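Still waiting on the robot that sets the table

April 13, 2025

Every spring somebody sends me a video of a machine folding a shirt and asks if I've changed my mind. I haven't. My test is smaller than a shirt anyway. Put a plate on a placemat, then another, and don't chip anything.

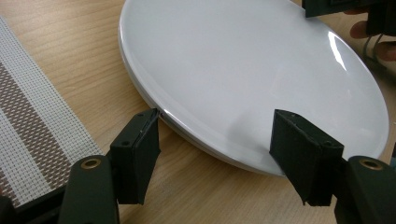
Kadri Org, who reads this blog mostly to argue with me, says plates were solved years ago. In factories, sure, where the plate shows up in the same spot every time. My kitchen in Ulthorpe doesn't work like that. A dinner plate is slick and flat, and there's hardly any rim to get hold of.

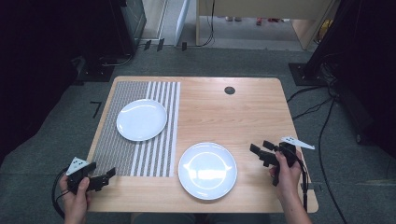 Then there's the money. Jevau wants $2,644 for a countertop arm, plus $975 for the better hand, and the brochure spends 22 pages on everything except dishes. I asked them in May for one uncut clip of dinner being laid for two. I'm still asking. 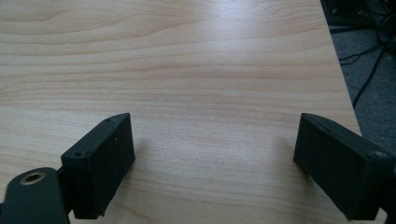 Fingers are where I get stuck, every time. Mine bend and feel a plate start to slide. A pair of boxy black blocks facing each other over bare wood looks to me like something for picking up boxes. Murthy and Sinska both say better software will cover for simple hands, and maybe it will. I'd want to see it with my plates, on a weeknight, with the mat crooked. Until then I'll set the table myself.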